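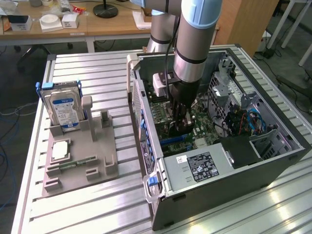 According to one respondent, the case is the least of the problem, and it is the memory and the processor that decide whether a desktop tower is worth opening at all. The remark was made in August, in answer to the Stondora questionnaire on the reuse of office computers, and most of the other replies were close to it. Of the 3,000 towers offered to the Leltovau store, 1,717 were kept for parts. The rest went to the Văduva yard unopened.

The order of work has a bearing on these figures. A drive in a caddy with a side rail can be handled by its plastic parts, and its label stays readable while it stands in a slot. The processor needs more care. The socket is easily damaged once it is bare, and the Flolent guidance asks that it be inspected before any memory is fitted - a step that many workshops leave until the end.
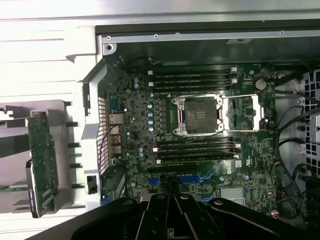
Figure 1. Motherboard with the processor socket empty and a bank of unfilled memory slots on either side of it.

Loose parts were a second source of loss. Modules placed together in a tray were often returned to the wrong board, and small items went missing between benches. Workshops that gave each part a shaped place of its own reported fewer errors of this kind, although the replies do not allow the effect to be measured. The tower itself was usually laid on its side, so that the board, the cables and the power supply could be reached from one position. 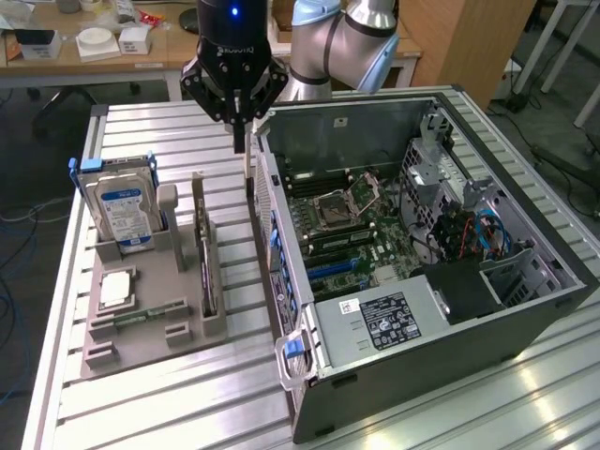
Figure 2. Opened tower beside a grey parts fixture holding a hard drive, a memory module and a processor.

Storage after removal was not covered by the questionnaire and is left to section 2.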